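Florkance Community Board > Home and Garden > Starting tomatoes from seed in paper cups?

marigold_mae
Hi all! It's February and I have the itch again. Last year I bought nine tomato plants from the nursery and they did fine, but I'd love to grow my own from seed this time (my grandmother always did, on the radiator shelf, and I can still smell those leaves). I don't want to spend money on trays if I can help it. Has anyone had luck with plain paper cups? And do you start them this early or hold off a bit?

pops_in_the_shed
Welcome to the madness, Mae! I've used paper cups for years and I wouldn't go back. Poke a few holes in the bottom with a pencil, fill them most of the way, and put two seeds in each. When they've got their first real leaves, snip the weaker one and try not to feel bad about it. I always feel bad about it. As for timing, I'd wait a few weeks yet. Early plants just get tall and floppy on the windowsill and then sulk when you put them outside.

Tess_K
I have to disagree with Pops on the cups, with love. Mine went soft and grew fuzz up the sides before the plants were even ready to move. I switched to old yogurt tubs and they've lasted me several seasons now. I agree on waiting, though! I started 37 plants too early one year and we were eating dinner around them for what felt like forever.

pops_in_the_shed
Tess, I'd bet you were overwatering - fuzz on the outside usually means the cup never gets a chance to dry. Set them in a pan, water from below, and tip out whatever is left after half an hour. The cups only need to hold up for a few weeks anyway.

Tess_K
Maybe so, I do have a heavy hand with the watering can. My husband says I drown everything I'm fond of.

AineCullinane
Áine Cullinane here, over on the Vistance side of town. I'm with Pops on the cups, but please use the big ones! Tomatoes like room for their roots, and with a small cup you'll be moving them again before you know it.

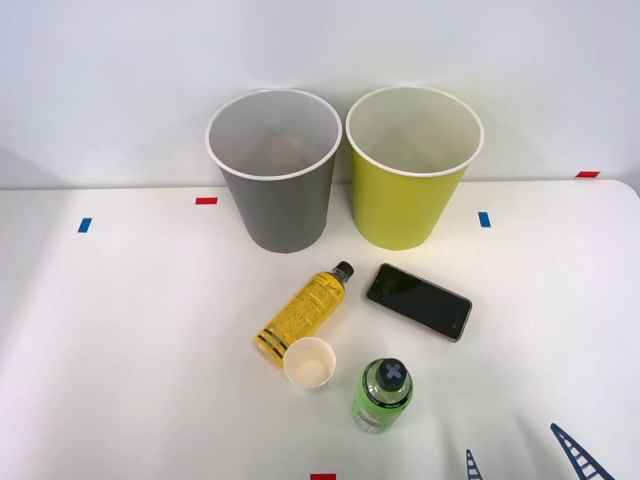
How deep should the seeds go? A quarter inch is plenty, with a light pat of soil on top so they stay put when you water.

I also put a folded towel under mine for the first week, because our back room gets chilly at night. Last spring I had 23 come up, and I gave most of them to neighbors who were very polite about it.

marigold_mae
Oh, you are all so kind, thank you! I think I'll do half in cups and half in yogurt tubs and see who wins. Áine, do you bury the stems when you move them outside, or plant them level?

AineCullinane
Bury them, right up to the top few leaves! They'll put out roots all along the stem. Pinch off the lower leaves first.

Tess_K
On that one we all agree, I think. Mae, let us know how the tubs do!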